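Progress report to the Rarard Fund, equipment strand
Period ending November
Prepared by Skye Tennant, Listum Repair and Reuse Workshop

Where we are

This has been our best stretch since the grant began, and I'm very happy to be writing it up. When I last reported, we had one arm on loan terms, a long wish list and not much idea what the second purchase should be. We now have a first arm that belongs to us, a working routine for desktop teardown, and a much better list of what to buy next (shorter, too, which should please you).

The arm is doing drive and cable work on donated desktops. We have put 441 machines across the bench this period, with a technician at every one of them. The technician still does the fiddly fasteners by hand and the arm takes on the reaching and pulling. I had expected people to put up with it. They have taken to it, and two of our newer staff now ask to be on that bench.

Money

The largest payment this period was $3,773, the final installment on the gripper and its mounting plate. That closes out the Pusex order. It came in under the line we had set aside, and with your agreement I would like to move the $300 left over into spare fingers. Fingers are what wear. We have replaced one pair already, and waiting for the next pair held the bench up longer than I liked.

Nothing has been spent from the second-arm line. I want to keep it that way until the questions below are settled.

What we learned about buying

Our original plan treated the arm as the big decision and the gripper as an accessory. If I were budgeting again I would start from the gripper. The arm we have reaches everywhere we need it to. What decides whether a job goes well is how much room the fingers take up inside a case, and small form factor machines leave very little. The wide fingers are strong and steady on a drive cage but they crowd the cabling. A narrower set is on the quote from Kang, and I have asked for a trial pair before we commit.

Cameras were the other surprise. We budgeted for one fixed overhead unit and added the small one at the wrist almost as an afterthought. The wrist view is the one the technicians ask for. Please read the camera line in the revised plan with that in mind — I have moved money toward it and away from the overhead mount.

Training cost more hours than I planned for, all in the first few weeks. Next time I would put 16 paid hours per technician into the budget from the start and not squeeze them in between jobs.

Plan for the next period

First, the narrow finger trial, on small cases only, with the same technicians so we can compare fairly.

Second, a proper parts shelf. Screws, pads, one spare cable set for the arm. It is a small purchase and I would like it done before winter donations come in.

Third, the second arm. We have two quotes, one to buy outright and one to lease with service included. The lease looks expensive until you add up what a service visit costs out here. I'll send both with the revised plan and my own leaning, which at the moment is toward buying used and keeping a service reserve.

What we need from you

Approval to move the $300, and a yes or no on letting the second-arm line carry over if the trial runs long. An email is fine for both.
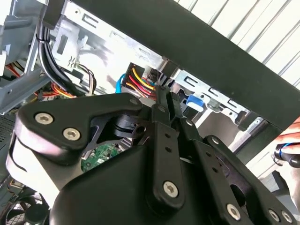 I am also glad to set up a visit. Mornings are best, any time after 9:30, when both technicians are in and there is a full cart of machines waiting. The revised plan and the two quotes will follow separately.

Skye Tennant
Listum Repair and Reuse Workshop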